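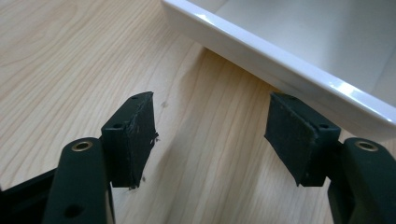

By Lachlan Gillies
Tuesday, August 18, 2020
Progress report on the album Widulness, second period

This is my second report on the recording of Widulness. The first one covered the writing of the pieces and the choice of instruments, so I will not repeat it. I write now about the recording itself, the work on the vocals, the money, and what I ask you to decide before the next payment.

The album has nine pieces. At the time of the last report I had complete demos for all of them, but only with programmed drums and with a guitar recorded directly, without an amplifier. Since then the real drums are finished for five pieces. They were played in the large room at Nisbet, which we rented by the day. The room has a long natural echo and at first I was afraid of it, as the fast parts became unclear. We hung heavy curtains on one side and moved the overhead microphones lower. After this the sound was much better and I kept the room microphones in the mix for the slow passages.

The bass is recorded for the same pieces. I play it myself, with fingers in the quiet sections and with a pick in the others. I recorded two of the bass parts again after I heard them together with the real drums, because my timing was made for the programmed ones and it felt stiff. This took more evenings than I had planned.

The guitars are in a less advanced state. The rhythm parts are done for "Clotar" and for the long opening piece. For the rest I have the arrangements on paper and in the demos, and I don't expect big changes. In "Clotar" I removed the second solo. It was pleasant to play, but the piece already returned to its main theme before it, and the listener had to wait a long time for the ending. The opening piece has also become shorter.

About the vocals I must report a change from the proposal. There I wrote that all texts would be sung by one guest singer. We tried this in two sessions. The singer has a beautiful voice, but the low register of the verses was not comfortable for her, and when we moved the songs to a higher key the open strings of the guitar were lost. We agreed together that she will sing the choruses and the whole of the last piece, and I will sing the verses. I am not a trained singer, so I am taking lessons and I have lowered my expectations about how many takes I need. The first result, on the third piece, is better than I hoped. I attach it to this report as a rough mix, and I ask you to listen to it with patience – there is no compression on the voice and the breath noises are still there.

The texts are all written. I had the English ones checked by a native speaker, who corrected some prepositions and one verse where I had said the opposite of what I meant.

Some words on the delays. The rented room was closed in the spring and we lost the dates we had reserved. Nisbet gave us new ones without extra cost. The remaining drum sessions are now booked, and the drummer has confirmed them. I also lost some material when a disk failed, but these were only guitar sketches. I now make a copy after each session, on a second disk which stays in another house.

On the money: 60 percent of the grant is spent. The largest part went to the room and to the drummer's fee, as foreseen. The microphones were borrowed, so the line for equipment rental is almost untouched. I would like to move what remains in this line to mixing. Tekico, who will do the mixing and the mastering, have asked to receive the pieces in two groups, and this suits me well, as I can correct my way of recording after hearing the first group. They have also offered to prepare a separate master for vinyl, but I have not accepted it yet. It was not in the proposal and I don't want to promise a format that I cannot pay for.

The plan for the next period is to finish the drums and bass first, then the guitars, and to record the choruses when all the music is in place. I will send the first group to Tekico as soon as the guitars for it are complete. The finished master should be in your hands in December. The cover is not started. I have a friend who paints and we have spoken about it, but she wants to hear the pieces in their final order before she begins, and the order of the middle part is still open.

I ask you for two decisions. The first is your agreement to the change in the vocals. The second is the permission to move the rest of the equipment line to mixing, with no change in the total amount. If you need the receipts before deciding, I can send the scans the same day.

Lachlan Gillies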